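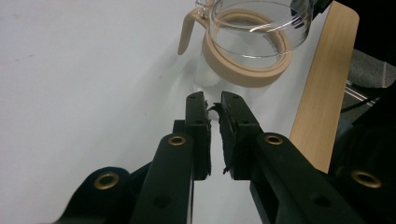 Fullton is a small town with one reason to get off the train, and for me that was the housewares open day at Laker, who have been making jugs, storage jars and coffee gear there for longer than I have been buying them. I went on 9 April 2022. The first stop was the product room, with white tables and gray carpet, and what I wanted to look at was the glass pitcher with the beige band and the matching handle. I have owned three pitchers with plastic collars and every one of them went at the handle, so I asked to hear about that part first.

Frans Boersma took our group through. He has worked on handles and lids since Laker bought out Visser, and he talks about them at a good pace. The glass comes in finished from Dromton. Laker molds the collars, fits them and packs the whole thing. One mold does 400 collars in a shift, and a new color means stopping to clean everything out, so they run beige for weeks at a time - they would like to offer more shades but the orders are not there.

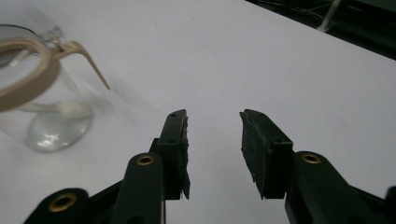 The handle is joined to the collar and does not touch the glass lower down. I asked if that was a weak point. Frans said the old version had a second strap near the base, and most returns came from people who had cracked the glass by forcing the strap back on after washing. They dropped it in October and returns have gone down. He did not have a figure for me.

After that we saw the molding hall through a window (loud, even with the door shut) and then the packing line, where each pitcher goes in a cardboard sleeve. Almost 2,000 leave in a good week.

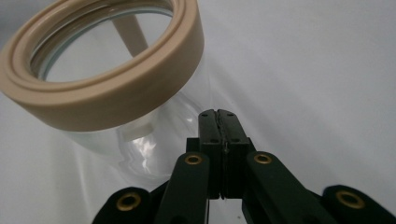

Cleaning came up a lot in the questions. The collar should come off every few weeks, and a soft toothbrush is the thing to use on it. Dishwasher is fine for the glass, top rack only for the plastic.

The tour takes 81 minutes by my watch and is free. Coffee was extra. The shop at the end sells seconds at a decent discount, and I took a pitcher and two spare collars home. Bus 116 goes back to the station from the front gate, last one at five.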